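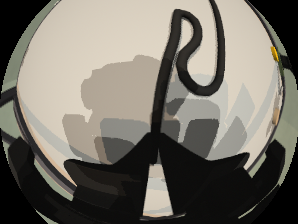 Cable, gripper, big cream table. The cable is ahead on points.

Woretti is the two-armed table robot Nhyira Sowah and I are building in her spare room, and most Sundays it exists only as a simulation. We render every move before the real motors get a say, a rule brought in after the real motors had theirs. These come from run 131 of the cable job, seen from the grippers. The shadows are blockier than I'd like and Nhyira says to leave them alone. 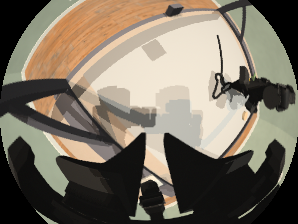 The other gripper reaching in from the right, with a thin black cable standing up from it.

I spent most of June on the wood grain round the rim. It does nothing for the physics. Nhyira spent the same month on the finger joints and has been very polite about it.

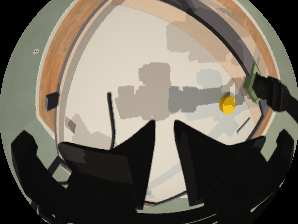
Both fingertips in view, and the small yellow thing past them on the right.

The rendered fingers are the Sindholm pattern, 33 grams each on paper. The printed ones are still on the shelf waiting for screws.

Adom Nyarko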